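Diesel runs hot after a while under load, fine at idle - raw water cooled or not so sure anymore

Posted by mudberth

Hi all, first post so be nice. Older 30 footer, sloop, little two cylinder diesel under the companionway steps. Bought her last fall, she's called Lý (came with the name, keeping it). Hour meter says 1,734 but the previous owner's log has gaps so who knows.

Problem. At the dock she'll idle all afternoon, no alarm, needle sits where it should. Motor out of Grultcombe against the flood, push her up to cruising revs, and after nearly 30 minutes the needle starts climbing. Back off, it comes down again. Push, up it goes. Never let it get to the alarm, too chicken.

What I did so far:
- new impeller. Old one looked ok, all the vanes there
- checked the strainer, bit of weed, not much
- belt is tight
- coolant topped up in the header tank, so I guess fresh water cooled with a heat exchanger?? the surveyor wrote raw water, which is what confused me

There IS water out the exhaust. Looks like less than my neighbor's boat but he has a bigger engine. A bit of steam too at higher revs, white, no smell that I noticed.

Bikwood yard says pull the heat exchanger and send it out, but they want the boat hauled for the bottom anyway so I don't totaly trust them. Don't want to haul before August if I can help it. Where do I start?

Asked in Engines & Drives
Views: 1,734

Posted by slowtack

Start at the seacock and work toward the exhaust. In order, don't skip around. Everybody buys the expensive bit first, me included.

And yes if you've got a header tank with coolant in it you have two circuits. Surveyor got it wrong, or copied it from another report. The sea water only goes through the exchanger, then out the exhaust elbow.

1. Close the seacock. Pull the hose off the strainer end, hold it down low over a bucket, open the seacock. On most boats the valve is below the waterline so you should get a good solid gush. If it's a lazy dribble you've got barnacles or weed in the through-hull. Close it again, obviously. Have a wood plug in reach before you touch anything.

2. Strainer lid. Look at the gasket, wipe it, a smear of silicone grease. A bad gasket sucks air and the pump never gets a full bite. Works fine at idle, falls apart at revs. Sounds a lot like yours.

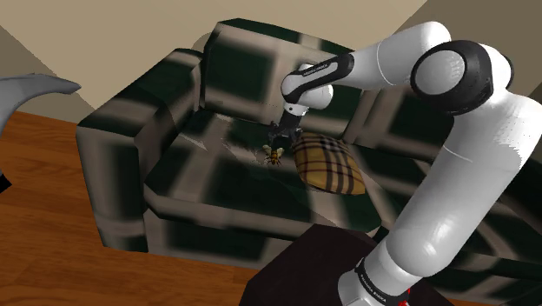

3. Pump cover. You did the impeller, but did you look at the inside of the cover plate? If you can feel a groove with your fingernail it's worn. You can flip some of them over and use the other side. If it has lettering on it, sand that side flat first on a sheet of wet and dry on glass.

4. Hose from the pump to the exchanger. Take it off and look in the inlet end of the exchanger with a flashlight. Bits of old impeller live there. Your old one had all its vanes but the one before that maybe didn't. I picked most of a vane out of mine with long nose pliers.

5. Exchanger itself. End caps off, poke the tubes with a piece of dowel, gently. New o-rings going back. You do not need to send it out for this. If it's really scaled, then fine, descaler, follow the jug. Check the pencil zinc while you're there - if there's only a stub, the rest of it is lying in the end cap blocking tubes.

6. Exhaust elbow. This is my bet if 1 to 5 come up clean. They carbon up and rust inside, the water hole gets tiny. Steam at high revs plus less water than you'd expect, that's classic elbow. Take it off, look in it. If you can't get your little finger in where the water goes, buy a new one.

Bucket test before and after anything you change. Hold a bucket under the exhaust, same revs each time, time how long it takes to fill. Do it in the dinghy, with somebody else at the throttle, tied up well. Write it down.

Marked helpful by 32 readers

Posted by wetlocker

Could be the prop. or the bottom. If she hasn't been scrubbed since last fall then you're pushing a reef around and the engine is overloaded, that heats it up with nothing wrong in the cooling at all. Does she still reach full revs? If not look down before you look in the engine box.

We had same thing at Odisville two seasons back, whole summer of messing with thermostats and hoses, then a diver went down with a scraper and it was gone. Prop was just a ball of barnacles. Cheap compared to an exchanger.

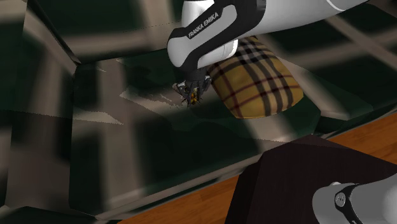

Franka Emika arm, gripper over a dark surface

Also thermostat. Take it out, pan of water on the stove, see if it opens. Don't run without one for long, the engine never warms up right.

Posted by halyardslap

Just dont go over half throttle, its a sailboat :)

Comments

mudberth: ok did 1 thru 4. Seacock gushes fine, floor was wet for a day. Strainer gasket was flat as paper, replaced. Two bits of rubber in the exchanger inlet!! Will run her out past the moorings when the tide suits and report back.

slowtack: good. Still look at the elbow. And the zinc

tidalgate: what descaler do people use? mine says not for aluminum, and I have no idea what my end caps are

wetlocker: does a magnet stick? if not could still be bronze. scratch it, yellow = bronze

mudberth: zinc was a stub. Ordered two. Elbow bolts are siezed, soaking them overnight

32 shares · 2 following this thread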